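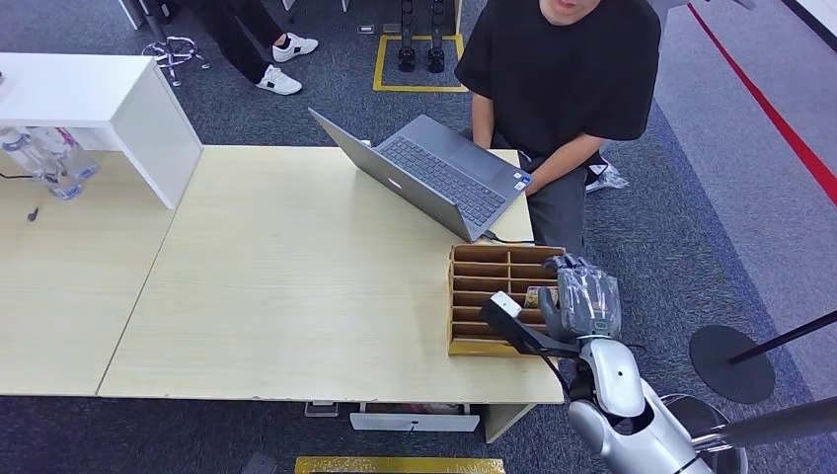 A wrapped hand at the slotted organizer, operator at the laptop.

Frequently asked questions: the card-sorting fault

We get the same mail every week, so the answers are collected on one page. It covers the Mornska arm and the sorting job only. Questions on the Tretico cell go to its own page.

What went wrong?

The hand kept closing after it had been told to stop. The stop command was logged, the screen said "idle," and the fingers went on squeezing. It bent a row of the organizer and held on until somebody cut the power. This happened 3 times in May before the job was pulled.

Was anyone hurt?

No. One person had a hand near the rack on the second occasion and pulled it back in time. We don't count that as the safety system working.

The vendor says it was a cable. Was it?

Maybe. Muletti, who supplied the hand, blamed a worn cable at the wrist and sent a new one. We fitted it on a Friday and the fault came back before lunch the next working day. A bad cable can lose a message. It doesn't explain why the software reported a stop it had no way of confirming.

So what do you think it was?

The controller marks the hand as idle when it sends the command, without waiting for an answer. If the message is lost, the screen is wrong and stays wrong. Muletti calls this "expected behavior." We'd like to know who expected it.

Is the plastic on the hand to blame?

It was suggested, and we tested it. The fault showed up with the covering on and with it off. The covering can catch on the edge of a slot, though, so check it before each run.

How often does it fail?

In our last long test we logged 2,105 grasps and 7 missed stops. The vendor's summary lists 2, leaving out the ones where the hand let go by itself within a few seconds. We think a late stop is a missed stop.

Has the new firmware fixed it?

We've been told so. The release note is one line long and says "improved stability." It doesn't mention the stop command at all. Until we see a test report — theirs or anyone's — the old rules stay in place.

What are the rules for now?

Keep your hands off the rack while the arm has power. Don't trust the idle message. The person at the laptop runs the job and does nothing else during it. If the fingers move when they shouldn't, hit the emergency stop first and save the log afterward.

Isn't the floor tape enough?

Tape tells people where to walk. It won't stop an arm.

Will the Kong upgrade help?

It adds force limits, so a bad squeeze should be a weaker one. We've asked whether the limits run on the same controller that lost the stops. No reply so far.

Can I have the logs?

Yes, apart from the vendor's own diagnostic files, which we can't open either. Ask by mail and say which run you want.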